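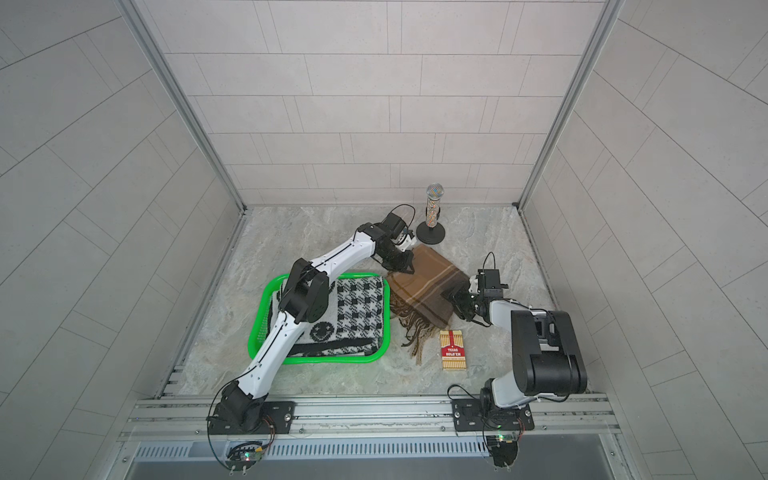

How many demonstrations must a team record before submitting the folding task for the Stiltville round?
The minimum is 40 per task, all recorded on the team's own two-arm station.

stiltville_entries
Moderator
The figure above is taken from the January rules. Recordings in which a member of the team touches the cloth after the start signal are not counted towards the minimum.

drotemero_club
Our students wish to know whether one scarf may be used throughout. We have a plaid one with a long fringe, and the fringe is the part they find hardest. The younger group has asked to change to a plain tea towel.

kubicek_lab
A plain towel should not be accepted. The task sheet says "a soft item of clothing", and the difficulty of the fringe is part of what is being marked.

drotemero_club
With respect, the sheet also says that teams may select items suited to the age of their members. Ours are in their first year.

kubicek_lab
That sentence concerns the sorting task. Please see page 6.

jolitz_school
We read page 6 in the same way as the previous poster, but we do not agree that a fringe is required. Our team used a scarf without one last year and its entry was marked in full. We would ask the moderator to confirm.

stiltville_entries
Moderator
A scarf with or without a fringe is acceptable. A tea towel is not. Other objects may remain in the work area, provided that they are left there for every recording of that task.

drotemero_club
Thank you. Does that include the tray and blanket for our second task? Moving them each time takes about 8 minutes.

stiltville_entries
Moderator
It does. Please list them on the entry form.

kubicek_lab
I should like it noted that this differs from the advice given to us in the autumn.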